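Tzanetos bench notebook – the gripper that wouldn't let go

9th January
Posted by the handling bench, Stoltent workshop
4 min read

Right, writing this up while it's fresh, before I tidy the bench and forget which cable was which. Short version: the gripper held on when it should have released, and the stop button didn't do what I'd assumed it would do.
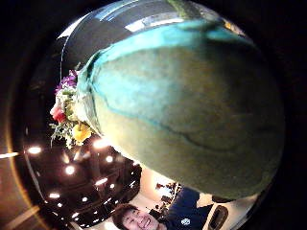

We were on soft objects again, working up to the handover routine. The jaws close until the force reading hits the limit, hold, then open when the person taking the object gives it a decent tug. That's the theory, and on the foam blocks it's been lovely since November. Wrapped flowers are a different beast (squashy wrap, stiff stems in the middle, everything sliding over everything else) and I should have dropped the force limit before I started. I left it at 37 per cent, which is the foam block setting. My fault, and it's now written on masking tape along the edge of the monitor.

Run 15 was the bad one. Jaws closed, force climbed, and then the reading just sat there dead flat while the motor kept pushing. I gave it the tug and got nothing. Tugged harder, still nothing. Hit stop, and it froze with the jaws still clamped shut! Stop on this controller cuts the motion and leaves the brake on, so whatever's in the jaws stays in the jaws. Fine for a block. Not so fine if it's someone's thumb.

No one was hurt. I had to kill the power at the wall and back the screw off with the hex key, which took a good couple of minutes because the hex key was in the other drawer. If it had been a finger in there that would have been a very long couple of minutes. Filed as a near miss, and yes, I filled in the proper form this time.

What I found afterwards:

Pulled the log first. The force value stuck on 1,054 counts and stayed there until I cut the power – same number, over and over, no jitter at all. A live sensor always wobbles a bit, even sitting on the bench doing nothing, so a perfectly steady line means nobody's home at the other end. The software saw a number under the limit and happily kept closing.

Then I opened the left jaw. The ribbon cable to the Clatier force pad had worked halfway out of its socket. The little latch was up. I honestly can't say if it's been up since I swapped the pads or if it's been creeping, so I won't guess. Pushed it home, closed the latch, wriggled the cable and the reading came back to life. Pulled it out halfway again and the value froze straight off, every time. So that's the cause of the frozen reading, I'm happy with that.

What I'm less happy about is that one loose cable could get us there. Changes so far:

Stale reading check. If the force value doesn't change for 71 milliseconds while the motor's moving, the jaws stop and back off. Tested with the cable pulled and it opened each time. Might be too twitchy on slow closes, need to watch that.

Force limit now gets asked for at the start of each session instead of carrying over from the last one. Annoying, but good annoying.

Dab of removable glue on both latches.

Hex key lives on a string on the bench leg. Please don't borrow it.

Still to do: a proper release that works with the power off. The Mandley jaws on the old rig had a spring lever for this and I always thought it was ugly, but I'd take ugly right now. I've had a rough go at a bracket and it fouls the wrist at around half travel, so back to the cardboard mock-up. I also want the stop button behaviour printed and stuck beside the button, since I'd been using this thing for ages and had it wrong in my head.

Until the release is sorted: no handovers to people. Bench stand only, fingers out of the jaws, second person near the wall switch. I know that slows everything down, sorry! If you need the gripper for something else, check the latches before you power up and initial the sheet.

Also the left pad reads a touch higher than the right now that it's reseated. Haven't recalibrated yet. Doing that next.

Questions about this entry: ask at the handling bench
© Stoltent workshop notes
Back to top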